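Staying up for the night raga concert

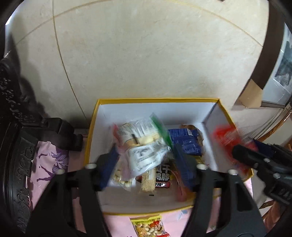

I went to my first all-night concert of Hindustani music in April, at the Filtusard, the old assembly hall behind the bus station in Lulitz. It began at nine in the evening and finished a little after six in the morning. I have listened to this music at home for years, mostly in the kitchen and mostly while doing something else, and I had never sat through more than two hours of it in one go. I took a cushion, a blanket and a flask. At home I am just as bad at sitting still without food within reach, and the snacks live in an open cardboard box with a mustard-yellow rim, on the pink printed cloth up against the tiles, so I packed a good supply for the night as well. I ate most of it before the second performer had finished tuning.

There were four main items: a sarod player, a singer, a bansuri player and then a second singer for the dawn. The hall takes 388 people and it was nearly full at the start. Tickets were 20 pounds, with a cheaper one if you left at midnight. I thought this was an odd idea until I saw how many people got up at midnight.

The reason for doing it overnight is that many of the ragas belong to particular hours. If you only ever go to evening concerts, you hear the evening ragas over and over. I own three recordings of Bhairagi and I must have played them all at teatime. I know some players don't care much about the time rule these days, and I had always thought of it as a custom you could take or leave.

The sarod came first, with a long Yaman. It was good, clean playing, though I found the hall too bright and the amplification too sharp on the high strings. Somebody turned it down after half an hour. The tabla player was the best thing in that part of the night. He played very little for the first slow composition, just kept it steady, and then in the faster one he started to answer the phrases and the people in front of me began to shift about and make noises of approval. I don't make noises myself. I never know when.

The first singer did Bageshri and then a short thumri. By then it was past eleven and I was comfortable. Her alap was slow, slower than anything I would choose to put on at home, and for the first ten minutes I was waiting for it to start. Then I stopped waiting. I couldn't tell you how long it went on in the end.

The stretch from one until three was hard. The bansuri player chose Malkauns, and I slept through part of it. I would like to say I drifted in and out, but I was properly asleep, with my chin on my chest, and I woke up with a stiff neck in the middle of the fast section. Plenty of others were lying down at the back on rugs. Tyagi, the sweet shop on the corner, had kept a tea counter going in the foyer, and I had two cups there and walked round the car park once.

I went back in for the last part and got a much better seat – third row, on the aisle. The second singer started with Lalit at a quarter to five. There is a clash of notes in Lalit, the two forms of the fourth side by side, that has always sounded sour to me on record. It didn't sound sour at that hour. The windows on the left side of the hall have no curtains and the sky behind them was going from black to grey while he sang. He moved to Bhairav after that and ended with a bhajan, and quite a few people joined in quietly.

I had meant to take notes for the blog using Bineo, the little app I keep my listening log in. The log now has 1,098 entries going back to when I started, and 63 of those are for live concerts. I put in the titles and the times and left the rest blank. For each entry it asks for a mark out of ten, and at six in the morning I couldn't think of one. I still haven't filled it in.

A few practical points, in case you go to the next one. Take a thicker cushion than you think you need. The heating goes off at two. The gents is up a flight of stairs and the light is on a timer. There are no buses until twenty to seven, so I sat in the shelter with my blanket round me and ate the last of the peanuts.

Since then I have tried getting up early to play Lalit before work. I have managed it twice. The recording I've got is still a bit sour, but I don't mind it as much, and next week I am going to try one of the Bhairagis before breakfast.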